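Tavow Sets October Release for Warkico, a Slow and Friendly Town-Building Game

2026-10-13 – Independent game studio Tavow is very happy to announce that Warkico, its long-awaited town-building game for PC, will be released at the end of October. The game has been in the works for longer than anyone on the team likes to admit, and everyone at the studio is looking forward to handing it over to the players who have waited so patiently.

Warkico puts you in charge of a small river settlement that has fallen on hard times. There are no armies to raise and no clock ticking down in the corner. You mend the ferry, talk the baker into reopening, settle an argument over a fence (there are many fences), and little by little the place fills up again. The full game has 79 townspeople to meet, each with their own daily routine, and they remember how you treated them from one season to the next.
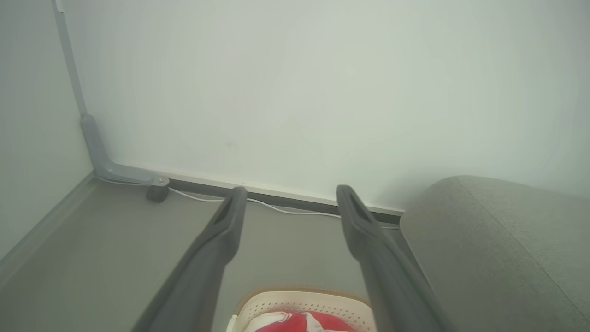 Ottó Mészáros wrote to the studio after playing the preview version that he had meant to try it for an evening and ended up spending most of a week on the north bank, trying to get the ferryman and the miller to speak to each other again. His one request was for a faster way to get back across the river, and the team is pleased to tell him that a footbridge is now part of the second chapter.

Plenty of other changes came out of that preview, which was opened to 2,000 players over the summer. The team read 293 separate reports and suggestions, some of them several pages long, and a good many have made it into the finished game. The market screen has been redrawn from scratch, the text can now be made much larger, and winter is a bit shorter than it used to be. Fans of the long winter – and there were more of them than expected – can switch it back on in the settings.

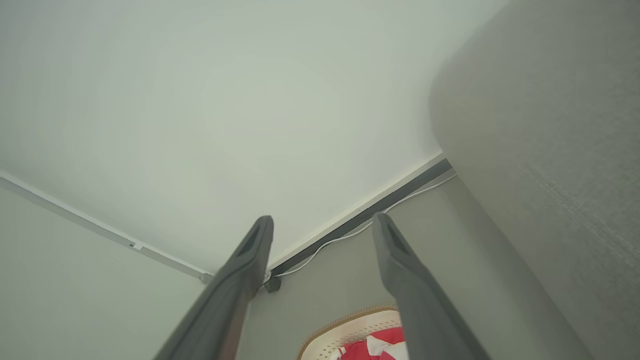

The music has grown along the way too. The soundtrack is by Balogh, a folk trio the studio has wanted to work with for years, and it follows the mood of the town. In the early days you will hear little more than a single fiddle by the water, and by the time the harvest fair comes around the whole band is playing. The soundtrack will be sold separately for anyone who would like to have it on at home.

"We wanted to make a game you could come back to after a long day and feel looked after," said Themis Giannakopoulos, lead designer at Tavow. "I have played through the first spring more times than I can say, and I still stop to listen to the two sisters bickering at the well."

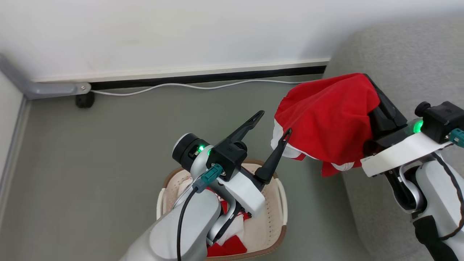

Warkico will be available in 11 languages at launch, with full controller support and three save slots per player. Progress from the preview version will not carry over, but everyone who took part will receive a special weather vane for the roof of the town hall. Mudirero is publishing the game and will also handle a boxed edition with a printed map of the valley.

A free update with a new fishing season is planned for after launch. Review copies can be requested now through the Mudirero press office.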